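Household spirits in coastal folklore

A household spirit is a being said to live in or beside a family home, where it guards the hearth, the stores and the animals in return for small gifts. Stories of this kind are told across much of Europe and Asia, and the spirits differ widely in size, temper and name.

The Larkeo is the household spirit of the fishing villages near Azevedo. It is described as an old man no taller than a boot, gray-bearded and barefoot, who sleeps behind the oven and walks the house at night. He keeps mice from the flour and wakes the family if a fire starts. A bowl of porridge is left out for him on the first night of January. Families who forget it find knots in their nets – or, in harsher versions, a dry cow.

The oldest written collection, kept at Stedico, holds 200 tales, and the Larkeo appears in 40 of them. In five he leaves the house for good after being given new clothes, a motif also found in stories of the English brownie. In one he follows the family to a new home, carried in an old shoe.

Inland, at Dastilen, the same name is used for a spirit of the well. This figure is female, never enters the house and is feared more than liked. Whether the two share an origin is not settled. The well stories were written down later and may have borrowed only the name.

Contact | Copyright 9/9/23 | Back to top
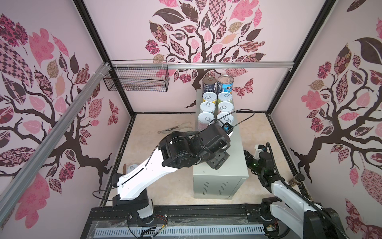 Why does the Larkeo leave when he is given clothes?

Most tellers say he takes the clothes as wages and considers his work finished. In one version he is simply too proud of them to go on sweeping floors.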